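Jul 6, 2018
Notebook entry: drying trials, water-based white ink on clear film
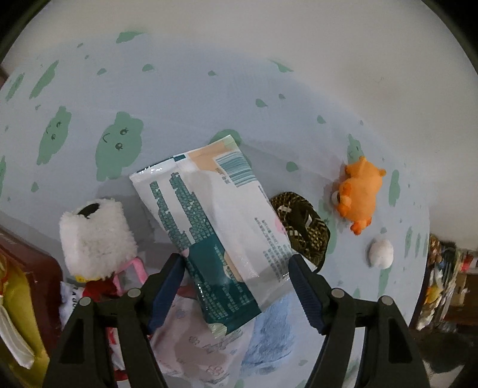 Why does the white ink still block on the roll when the surface feels dry to the touch?
Solvent and water remain trapped below the surface skin, and winding pressure brings them into contact with the back of the next layer. A touch test reads the skin only. The rub and peel tests are therefore to be treated as the governing results for this series.

Purpose of the entry
To record the second set of trials on the Skenell white, and to settle the dryer setting to be used when the material is passed to the Dumside line. The June set was run on the older Gillies binder and should not be compared directly with the results below.

Materials
Skenell white, as supplied, one drum opened this morning. Drum stirred by paddle before sampling, as there was visible settling at the base. Vitska film, treated side marked on the core. Gillies binder retained as the control. All three were held in the conditioning room overnight.

Method
Drawdowns were made by hand with the usual bar and then dried in the tunnel at two belt speeds. Each sheet was cut in half. One half went to the rub tester, and the other was placed face to back under the block press and left over the lunch period. Tape peel was done last, on the cut edge and at the center.

Viscosity was checked before each pair of drawdowns. The reading crept up through the morning, and the ink was let down once with water. The addition is written on the drum card. Colleagues using the same drum should read the card before making any further addition.

Results
Slow belt: of 1,000 mL drawn from the drum, 92 mL was used on this part of the work. Peel was clean at the center. A small amount of lift was found at the cut edge on 2 sheets, both from the start of the run. No blocking.

Fast belt: peel acceptable at the center, poor at the edge. Light blocking on most sheets, with a faint ghost of white on the back of the film above. Rub results were close to those for the slow belt and would not have shown the fault if taken alone.

Control: no blocking at either speed, but coverage is thin and the shade is yellow against the standard. The control is not a candidate for this job.

Remarks
The first sheets of the slow run may have gone through before the tunnel had settled. The chart recorder was switched on late and does not cover that period - the point cannot be confirmed from the record. The first pair should be repeated.

The block press gauge was sticking again and had to be tapped before it would move. A repair request has been entered.

Actions
Repeat the first slow pair with the recorder running from the start.
Hold the slow belt setting for Dumside until the repeat is complete.
Ask Vitska for the treatment level on this roll; the label gives the side only.
Return the remaining ink to the drum store, lid taped.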